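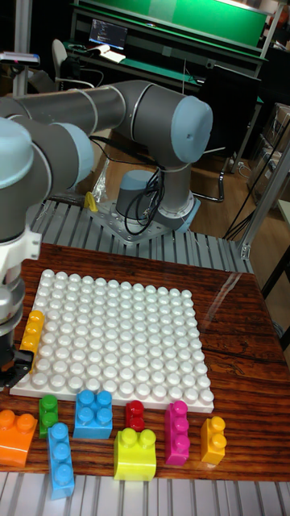 Sorting and cleaning toy building bricks

Tip the whole box out on an old bed sheet before you start. When you finish, pick up the corners and pour everything back in one go.

Sort by size first and color second. A red brick in a pile of red bricks is hard to find, but a long one in a pile of long ones is easy. Small parts go in a lidded tub, and wheels and windows get a tub of their own.

Plates with studs collect dust between the rows. A dry one-inch paintbrush gets most of it out. For sticky spots, use a soft toothbrush with warm water and a drop of dish soap, then stand the plate on edge in the dish rack.

Loose bricks can go in a mesh laundry bag. Swish them in a sink of lukewarm water for 3 minutes, rinse, and spread them on a towel for 24 hours. Leave out anything with stickers or a motor. Skip the dishwasher and the hair dryer, as both can warp the plastic.

If you build on a polished wood table, check the underside of the plate for grit before you slide it. Felt dots work well, one at each corner and 2 more halfway along the long sides, 6 in all. Wipe the table with a barely damp cloth afterward and dry it along the grain.

Two bricks stuck flat together will usually come apart if you press a third brick on top and rock it. Keep knives and teeth out of it.

Put the bricks you need for the next build in a row at the front of the table and box the rest.

1756 shares | 24 comments

© Brondine Home Tips | Contact | Back to top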